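Print this page | E-mail this article

3.2 Collection sessions

Six students on the Boltia project worked in pairs with hand-held grippers. Each gripper carries a cube with black-and-white markers for pose tracking (Figure 2).

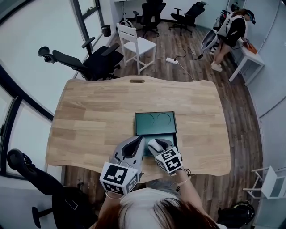 Figure 2. Box task at the desk, one gripper in each hand.

3.3 Trial count

Each student recorded 64 trials over three sessions in April. Trials with lost tracking were repeated.

Comments (2)

Su-chen Ho: Was the marker size fixed?

Gheorghița Sima: Yes, for all sessions.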